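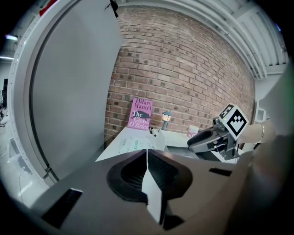 The table by the brick wall, with both hand-held grippers in use.

I have been comparing two sets of fingers on our hand-held grippers for most of December, and enough people have asked that I'm putting the notes in one place. The tools are the kind you hold in your fist and squeeze, with a camera looking out over the fingers and a marker cube on the body for tracking. We use them to record a person doing a task, and later an arm has to do the same task from the recordings.

The two finger sets are the Dareren and the Deston. The Dareren fingers are soft and wide with a ribbed pad. The Deston fingers are narrower and stiffer, with a thin rubber face glued on. Both fit the same mount, so a swap means two screws and a new calibration. The calibration takes longer than the swap.

I wanted a table with ordinary things on it. Our earlier test set was all blocks and cups, and almost any finger will pick up a block. So we used a hardcover of Hilary Mantel's The Giant O'Brien, a small lamp shaped like a street lantern, printed sheets of paper and whatever else fit. The tabletop is white, and that matters for the camera part further down.

The hardcover

I expected the book to be easy. Standing up, it gives you two flat parallel faces and you can take it by the spine side or from the top. The Dareren fingers held it well from the side. From the top they wanted to let it rotate, so it swung like a sign and came down on a corner. The Deston fingers gripped it from either direction but left a faint line on the cover if I squeezed all the way. Tahmineh Dehghan pointed out that I was squeezing far harder than I would with my bare hand. She was right. After she said so I backed off and the lines stopped.

Laying the book flat and then picking it up again was harder than I expected with both sets. You need one tool to tip the edge up and the other to take it. That is a two-person skill done by one person, and my first afternoon of recordings was mostly thrown out.

Paper

A single sheet lying flat on a smooth table is still the worst thing on the list. With the Deston fingers you can pinch up a ridge if you press down and close slowly. With the Dareren fingers I mostly pushed the sheet around. Sliding it to the edge of the table and taking the overhang worked with both, and that is how I do it now. Baoshan Tan doesn't like that approach because it makes every recording longer. We haven't settled it.

The lamp

The lamp has a thin post, so the narrow fingers should win, and they did. The wide ones closed on it fine but blocked the camera's view of the grip point. I couldn't tell from the video if the post was centered or not. For a person that's no problem, you just look over the top. For a model trained on that video it probably is.

Camera and tracking

We recorded 400 episodes, split evenly between the finger sets. Of those, 12 lost tracking badly enough to drop. All 12 were cases where I had turned my wrist so the marker faced away for too long. Finger choice had nothing to do with it.

Exposure was more of a nuisance. A white table under ceiling lights, with a lit lamp on it, pushes auto exposure up and down every time you move. Locking it helped a lot. I set it with the lamp in view and left it there – the brick came out darker, but the objects stayed readable. Pylyp Lysenko wrote a small script that flags any recording where the brightness jumps, and I'd run that first if I did this again.

Where I ended up

For now I'm using the Deston fingers on the right and the Dareren on the left. The left hand mostly steadies and the right hand does the fine work, so it suits how I move anyway. Jinlong Ren is left-handed and has them the other way around.

The rubber face on one Deston finger has started to peel at the tip. I reglued it yesterday and will see how long it lasts. Next on the list is the set from Irnthorpe, once the mounting plate gets here.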